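# Household chore robotics

**Household chore robotics** is the use of robot arms and mobile machines for jobs done by hand in the home, such as clearing a table, folding washing or pulling a tissue from its box. Most of this work is still at the research stage. Many tasks are first tried in computer simulation.

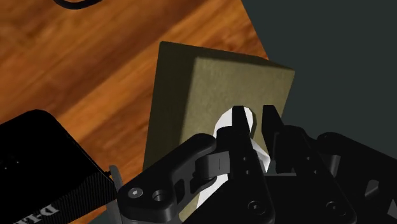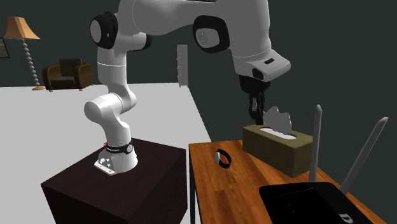
*Simulated tabletop task: gripper and tissue box.*

**Maintained by the Domestic Automation Group, Department of Engineering, Geltville**

## Current ability

Machines do well at single chores in a fixed setting. Rigid objects of known shape can be picked up and put down reliably. Soft things are harder. A tissue changes shape when it is gripped, and a light box may slide or lift along with it. Shop-floor work is further ahead, as parts there arrive in the same place each time.

## Trials

The Isura trial, led by Tuncay Sönmez, ran 500 simulated attempts at each of 9 chores. Results for soft items were well below those for boxes and cups. A later study at Veres by Evaristo Serra moved two of the chores to a real kitchen, where scores fell again. Serra put most of the drop down to changes in lighting and to friction values that had been set too high in the simulator.

The Dutska test set is also used for comparison. It counts a chore as done only if nothing else on the table has been moved.

## See also

- Grasp planning
- Soft object handling
- Simulation-to-real transfer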